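Gripper bench check, 7th February
Checked by me, sheet to Birutė Uibo

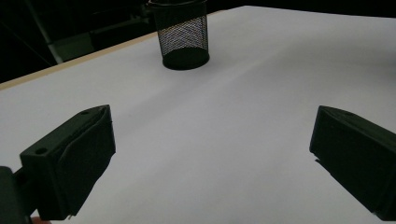 Fingers first, as ever. Both need to sit square in the mount and open freely, and I look hard at any printed part near its holes, where cracks like to start. Keep the table clear apart from the target — the black mesh pencil cup today, set well back on the white top.

Finger fixings: OK. Nipped up 2 of them.
Hand clearance: OK, but do keep fingertips behind the mount, please!
Cycle count: 1,377, logged in Vulline.
Spare pads: 5 left. Birutė, can you order more from Brandik?
Next full check: October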